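Keeping the Entryway Shoes Under Control

I've lived in this house through a good many muddy springs, and the shoe pile by the back door has been with me for every one of them. I tried a rack first (a Fourie, very handsome, and far too narrow for winter boots), then a bench with cubbies, and finally I gave in and bought a big plastic bin. I wish I'd done it years sooner! A bin doesn't ask anybody to line things up, and when company is coming you can lift the whole business and carry it to the laundry room.
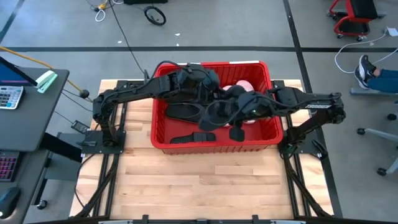
Before a pair goes in, knock the soles together outside and let them air overnight. Leather wants longer than that, and please keep it away from the radiator, however tempting it looks on a cold evening. I stuff wet sneakers with newspaper and change the paper once before bed. If you have one of those little Kadeno boot dryers, use the low setting.

Then there's the bin itself, which gets grubbier than you'd think. Mine goes out on the grass about once a season for a good scrub with dish soap and an old vegetable brush, and I work the brush up and down the ribs, where the grit likes to settle.
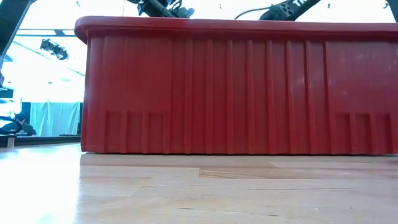
How do I get the smell out of a plastic bin?
Sprinkle baking soda over the bottom, add enough warm water to make a paste, and leave it for 40 minutes. Rinse well and dry it in the sun with the open side up. For a stubborn case, do the same again the next day.

Sandals need their own little paragraph, I think. Footbeds with a soft, brushed finish shouldn't be soaked. Go over them with a dry suede brush, always in the same direction, and dab any dark spots with a barely damp cloth. My summer pairs get put away in October with a sheet of tissue between them. 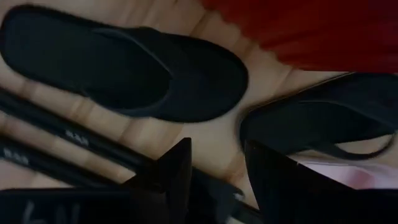 Page last changed: October

A few of you wrote to ask about liners. I cut mine from an old yoga mat, though the Rekport shelf liner from the hardware store does nicely too, and it holds up to a hosing. Trace the base of the bin on brown paper first and trim a little inside your line, or it will buckle in the corners and drive you crazy. 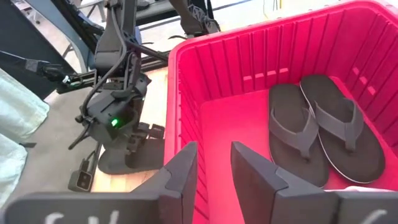
Irkament wrote: We did the yoga mat liner and love it, but I'd add that a few small drain holes in the bottom made a big difference for us. We set the bin on a boot tray and empty the tray when we think of it. Also, cedar blocks! They stop smelling after a while, and a light rub with sandpaper brings them right back.

I hadn't thought of drain holes, and I'm going to try them on the older of my two bins before I go drilling into the good one.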